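Shopping basket (perforated plastic)

A perforated plastic shopping basket is an open, hand-carried container with slotted walls and a slotted floor, used in retail stores for collecting goods and, outside stores, for sorting and short-term storage of small household items. It is distinguished from the solid-walled tote by its openings and from the wire basket by its one-piece molded body. The term "hand basket" is used in trade catalogs for the same article.
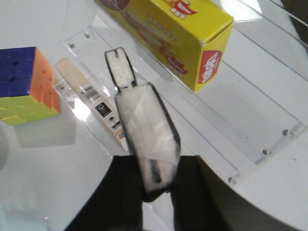
Household Containers Section, Vitbridge Reference Collection

Construction

The body is injection molded in a single shot, most often from polypropylene or high-density polyethylene. Polypropylene gives a stiffer wall. Polyethylene tolerates cold storage better and is preferred where baskets are left outdoors in winter. Pigment is added to the pellets before molding, so that scratches do not expose a different color underneath.

The walls taper toward the floor. The taper, called draft, lets the part leave the mold and also allows empty baskets to nest. Lindemann gives 22 liters as the nominal capacity of the Lunde pattern, measured to the underside of the rim. The rim is rolled or doubled to resist spreading when the basket is lifted under load. Handles may be molded plastic or bent wire, and on most patterns they fold down to the rim when not in use.

Perforation

Openings reduce weight, shorten cooling time in the mold and let water drain after washing. They also make the contents partly visible from the side. Common openings are the vertical slot, the round hole and the short horizontal slot. Slot width sets the smallest item that can be carried reliably; pens, loose screws and thin cards may pass through or lodge in the wall.

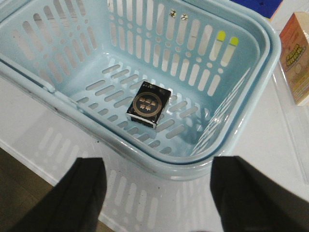
Floor patterns are designed separately from wall patterns. The floor carries most of the load and deflects most at its center, so its openings are usually kept shorter than those in the walls. Staggering the rows avoids a continuous line of weakness. A small flat-bottomed box, such as the black one with a circular gold emblem, spans several short slots at once and rests on the webs between them. Round or pointed items behave less predictably and are better placed in a liner or tray. Botha recommends that liners be cut short of the wall so that drainage is not blocked.

Load and testing

There is no single test in general use. The procedure described by Aksoy for the Otville pattern consists of repeated lifting by the handles with a fixed load, followed by inspection of the handle pivots and rim. The published run was 3000 lifts. The first visible whitening of the plastic was recorded at lift 1092, at a pivot, and a crack at lift 2538. The basket remained usable to the end of the run.

Soiling and cleaning

Dirt collects on the rim and handles first, where hands and stacked baskets make contact. Dark marks on pale plastic are commonly a mixture of skin oil, dust and abraded material.

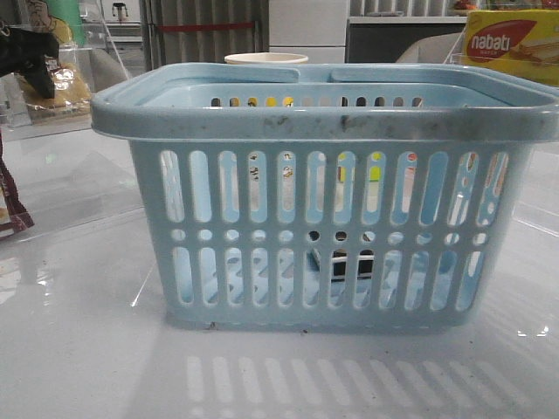
Light blue basket with two molded handles; dark smudges along the front rim.

Warm water and dish soap remove most surface dirt. A soft brush is needed for the edges of the slots. Abrasive pads roughen the plastic and cause later soiling to hold more firmly. Baskets should be drained upright and not nested until dry.

See also: Tote; Wire basket; Nesting container; Drawer organizer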